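Home > House and Garden > Guests and Visitors

First time hosting family for a week in a small spare room – what do people really need?

Posted by threadbare_in_ralcombe, Mon 4 March

My sister's whole family is coming to stay in Ralcombe and I am so excited! They have never seen the new place. Two adults go in the spare room, two teenagers on an air bed and a pull-out in my office. It's a small house (1,000 square feet if you count the hallway, and I do) and we have one bathroom with a lock that sticks.

I have clean sheets, and I've bought towels in a color that isn't mine so people can tell them apart. Beyond that I'm a little lost. When I stay with other people I always end up missing some tiny thing and being too shy to ask for it. I'd love to hear what you put in a guest room, what you do about breakfast, and whether I should plan every day or leave people alone. They like walking, board games and sleeping late. My budget is small but I have two free weekends and a lot of energy.

Also, is an air bed okay for a tall fifteen-year-old? It's a Lobo one, the double-height kind, and I've never slept on it.

4 replies

marmalade_hour

Oh, you're going to have a great week! I've had relatives in and out of my spare room for years and it's one of my favorite things about having a house. A few jobs I would do, in the order I'd do them:

1. Sleep in the room yourself for one night. Go in with a bag, shut the door and behave like a guest. You'll find the street light that comes through the gap in the blinds, and the radiator that ticks. You'll also find out whether there is anywhere to put your glasses. I did this and moved the bed to the other wall the next morning.

2. Empty a drawer. One is plenty, but all the way empty, with no wrapping paper in the back. Put some hangers in the closet or screw a row of hooks to the door. People with a suitcase open on the floor for a week start to feel like they're camping.

3. Get power to the bed. Old houses have the outlet behind the wardrobe, and everybody wants their phone next to the pillow. A power strip on the nightstand side, with a charger or two already in it, saves you that nightly walk around the house looking for one. Untangle the cords first, check them for splits near the plug, and keep space heaters on a wall outlet.

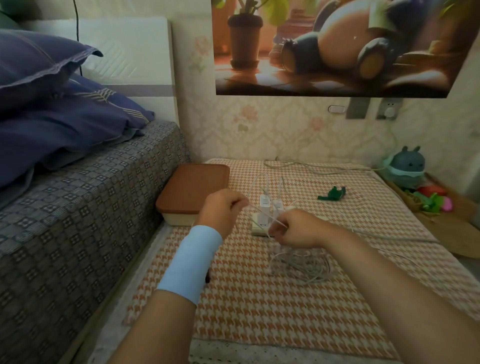
4. Put out a tray with a water glass, a box of tissues, a spare toothbrush and a card with the wifi password in big letters. Mine also has earplugs. I have never once seen someone use them in front of me, but the box keeps getting emptier!

5. Fix the bathroom lock. Please. A sticking lock with six people in the house is how you end up talking your brother-in-law through a door. It took me ten minutes with a screwdriver and a bit of graphite.

For breakfast, set everything out the night before and let them get on with it. Bowls, cereal, bread next to the toaster, fruit, and a note saying where the coffee is. Late sleepers love it and so will you, because you can go back to bed with your own cup.

As for plans, I'd have one thing every other day and nothing in between. If they walk, the old railroad path out to Iltosstead is lovely and flat, with a bakery at the far end that does cheese scones the size of a shoe. Take cash.

tall_and_tired

air bed is fine if you put a blanket UNDER the person as well as over. the cold comes up from below. top it up with air before bed every night

ninefoldhill

Second everything marmalade_hour said, especially the night in your own spare room. I'd add a little about teenagers, as I have had a lot of them through my house, mine and other people's.

Teenagers need somewhere to be that isn't the living room. In your case that's the office, so give it up completely for the week. Move your work stuff out before they arrive and don't go back in for a folder. Put a lamp in there with a soft bulb – a desk light at midnight is grim. A basket for dirty clothes helps too, and so does a shelf in the fridge they can raid without asking. Mine gets filled with cheese sticks and leftover pizza and it's bare by noon.

The thing I've gotten fussy about over the years is the cord drawer. Every house has one. Mine used to be a solid ball by the end of December, after a month of visitors all borrowing and returning, and I'd spend the first evening of every visit picking it apart while someone stood there on two percent. These days I do the whole drawer on a quiet afternoon before anyone comes. Shake each cord loose from the middle, work toward the ends, coil it around your hand and close it with a twist tie from a bread bag. 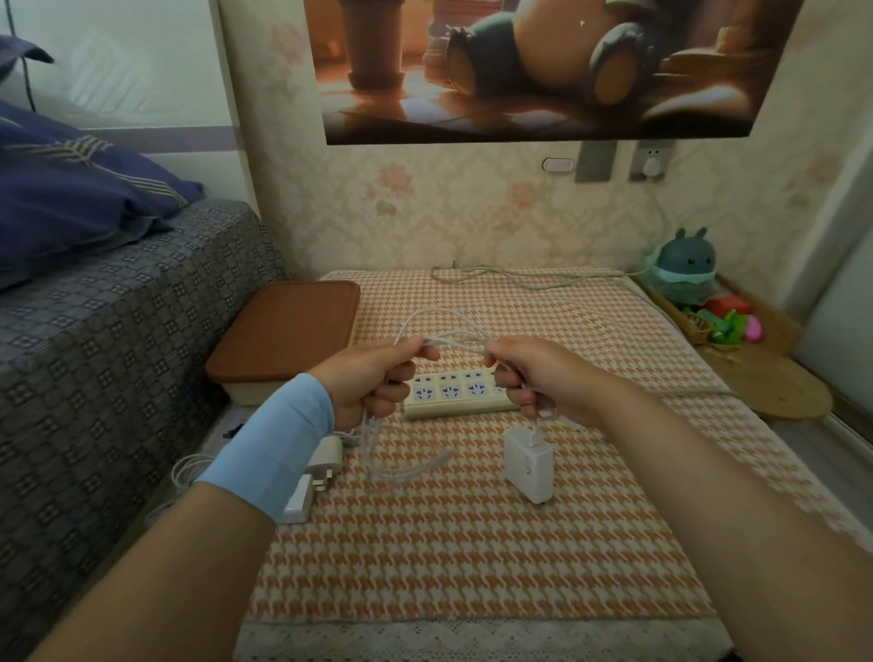
A tangled white cable and the power strip, part of the pre-visit sort-out.

If you can label things, label them. A bit of masking tape on each charger with the room name on it and they mostly find their way home again. Mostly!

Board games: go for something where people can drop in and out. We are devoted to Ollora at my place, the tile one with the little harbor boats. It takes an hour, the rules fit on one page, and a grumpy teenager can win it without saying a word. Leave it set up on a side table and see who drifts over. Jigsaws work the same way. I once put out a 3,000-piece map of the moon thinking it would be ignored, and people were still at it at one in the morning with their coats on, about to drive home.

Food for six, every night, gets tiring. I'd cook a big pot of something on the first evening and again in the middle of the week, then get your sister's family to do one night. They'll want to. I used to say no to this and be very noble about it, and all I got was a sore back. Soup and a mountain of bread counts as dinner.

Last, towels. You've got the color trick, good. Give everybody a hook as well, with a strip of tape above it for the name. A towel on a hook dries and a towel on a bed doesn't, and you'll do half the laundry.

Then on the afternoon they arrive, go around once. Lamp on, water glass, window open for a while, chargers where people can reach them. After that put your feet up!

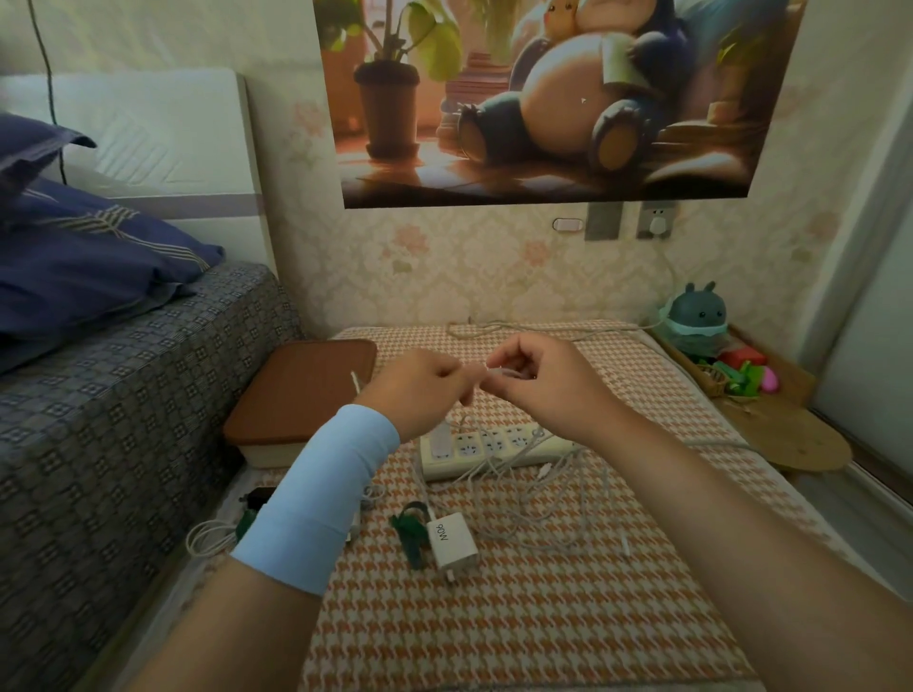 threadbare_in_ralcombe: This is all so helpful, thank you! I fixed the lock this morning and I'm ridiculously proud of it. Sleeping in the spare room tomorrow, with a packed bag, and I've found a blanket to go under my nephew. Does the bakery in Iltosstead open on Sundays? My sister would walk there for the scones alone.

marmalade_hour: Sundays until they run out, so go early. The cheese ones sell first.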